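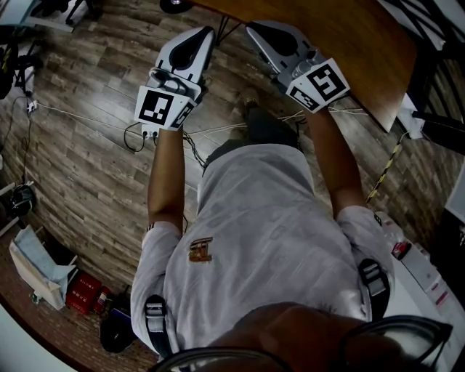 November 2016

Brudimham's tramway museum reopens its north hall after a refit

The north hall at Brudimham holds 3,397 catalogued items, of which 440 are on display at one time. Labels have been reset in a larger typeface and the lighting lowered over the paper tickets and route maps.

The centrepiece is a Nakau single-truck car, restored to its original gauge. Visitors board at the rear platform in groups of up to 30. The controller is live at low voltage and drives a demonstration motor beside the track.

Allow two hours. The Ofori Line, a heritage service on the old harbour alignment, leaves from the forecourt and makes three stops before the Genau terminus, where the kiosk sells coffee and day passes. Prams must be folded on board. The line closes for track maintenance in February, but the museum keeps its usual hours.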